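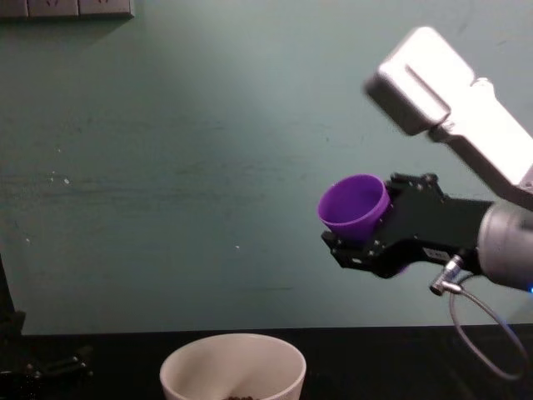 4. Setting up the Woltard kitchen scale

This section replaces the leaflet in the box, which says the scale is "ready in seconds". It may be, if you don't mind what it tells you. Allow up to 13 minutes for the first set-up, most of it waiting.

4.1 Choosing a surface

1. Put the scale on something hard and level. A worktop is best. A fridge top or the lid of a washing machine will shake the reading, whatever the leaflet says about "smart steadying".

2. Press down on each corner of the scale in turn. If it rocks, move it. Folding paper under one foot looks like a cure but shifts the load, and the reading will drift.

3. Take off any cloth before you start. The feet sink into the folds unevenly.
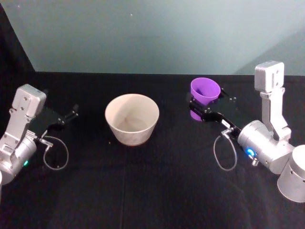 Fig. 4b. Cloth with soft folds and creases. Weigh on the bare surface.

4. Keep the scale clear of open windows and fans. Small amounts suffer most – yeast and salt especially.

4.2 Fitting the batteries

1. Slide off the cover underneath. It is stiff, and a coin works better than a thumbnail.

2. Fit 2 AAA batteries, matching the marks inside. Use new ones from the same packet. The low battery sign comes on late, in our experience well after the readings have begun to wander.

3. Replace the cover and turn the scale the right way up. Leave it alone until the display shows a zero.

Note: If the display shows dashes, something was touching the plate when it started. Switch off, clear the plate and start again.

4.3 Weighing into a bowl

1. Switch on and wait for zero.

2. Put the empty bowl in the middle of the plate. Very wide bowls can hide the display or touch the worktop, and then the number means nothing.

3. Press ZERO once and let go. Holding it down changes the units.

4. Add dried beans, rice or flour a little at a time. Pouring from a cup is fine, but stop short of the amount you want and let the number settle.

5. Read the weight before lifting the bowl. The "memory hold" has not impressed anyone here. Shona Lamont tried it with flour and got a different figure each time, so we suggest a pencil.

Caution: Do not lean on the plate or store pans on it. The sensor does not recover from being overloaded, and the guarantee does not cover it.

4.4 Checking the reading

The scale claims to check itself. Check it anyway, using an unopened bag of sugar. The bag weighs slightly more than the sugar inside, so expect a small difference. If it reads under the printed weight, repeat steps 1 and 2 of section 4.1 before sending the scale back to Rustbridge.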